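Jan 7, 2020 | by Faraji Ogola
Filed under: Site Visits / Automation

Quick notes from the Trosel open day before I forget it all. Got there late, missed the coffee, badge said Prirken on it which is not where I work. Fine.

Main thing on the floor was the cloth handling bench. They don't write code for the folding, a person drives the gripper by remote control and the arm saves every move. Then do it again. And again. 60 runs a shift if the cloth behaves, Negin Zamani told us. They want 2,000 before they train on any of it.

Gray fabric when my group got up close. Gripper down in the folds, trying to get hold of the stuff without dragging the whole pile along. Harder than the boxes at the next bench by a mile.
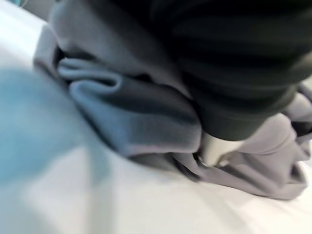 Saeed Soltani thought the remote was the wrong way to go and said so, loudly: with soft goods you want your hand on the arm itself, otherwise you can't feel when you've grabbed two layers. Negin didn't argue much. They tried hand guiding back in September, she said, but people's arms got tired and the sleeves kept getting in the wrist camera.

I had a turn. 3 minutes, hopeless. Pushed down too hard, backed off, lost the edge, pushed down again. You watch the wrist view and your depth sense just goes. They save the bad runs too, marked as bad, so mine is in there somwhere.

Rest of the tour: room 107, storage mostly, then a talk on labeling that ran over. Skipped the end for the train.

Slides are supposed to come by email. Will post them if they do. Parking is behind the Filitz building, the sign is wrong, go past teh gate.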